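Zilville Rec Basketball League
Minutes of the winter meeting, 13th January

I took these down by hand and typed them up the same night, so if I've got your name or your vote wrong, email me and I'll fix it. We started at 7:15 with nine teams in the room. Brellent sent word they were stuck at work and gave Lozano their proxy.

November minutes: approved, after I corrected the score of the Kundora opener (sorry, Kundora, you did win that one!).

Money. We have $1,529 in the account, and $493 of that is already promised for referees through the end of the month. Nicanor Carrillo asked if we could pay the refs by the night instead of by the game. I like the idea, but two of the captains wanted to hear from the refs first, so I'm going to call them and bring it back next time.

Shot clock. The one at the east basket is still sticking at 15. We talked about this for way too long – everybody had a theory – and ended up voting 8 to 2 to get a repair quote before we even look at a new one. Lozano voted yes for themselves and no for Brellent, as instructed, and yes, that's allowed.

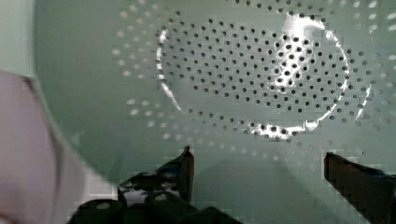 Light on the green perforated surface.

Playoffs. Six teams get in, same as last year, with byes for the top two. Kundora's captain wanted all ten in and made a pretty good case, but we only have the gym for three Sundays and the math doesn't work. Motion failed, 4 to 6. Tiebreaker stays head to head, then point difference, capped at 30 for any one game so no one runs up the score on a short bench.

Rosters. Lock them by the last game of the month. If your guy hasn't played three games by then, he's not playing in the bracket, and please don't text me about it on the morning of a semifinal.

Other stuff. Jersey numbers have to be on the back – tape doesn't count anymore. Lost and found has one left shoe, size 12, and a very nice knee brace.

Adjourned at 8:40. Lozano is bringing the coffee next time.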